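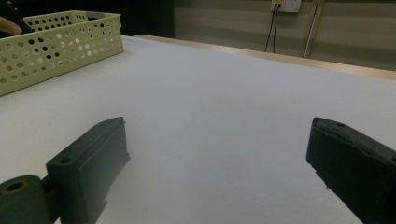
Bustix gripper logs: fingers never quite close in replay

gcsizmadia
I'm replaying our handheld cloth demos through the Bustix planner and the jaw width lags the wrist pose by 9 frames. Fingers sit wide open over bare table when they should be closing. Clock sync or my filter?

skolar_fan
Filter. A window of 12 on the width signal will do that every time.

krisztina_t
Disagree - I'd check timestamps first. We run two grippers and each one drifts on its own.

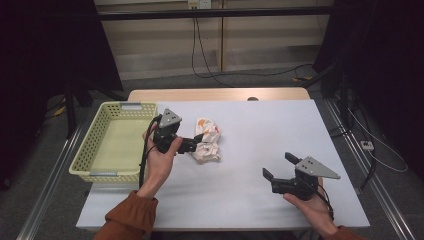
Both grippers, cloth by the left one

gcsizmadia
Okay, I shut the filter off and the lag dropped to 2 frames. Left side still drifts though, so you're both kinda right?

Comments
bristlow: Same on build 692.
pathnoodle: Log raw width, filter later!

Related threads
Fülöp calibration script crashes
Basket pose jitter
Two-arm replay out of step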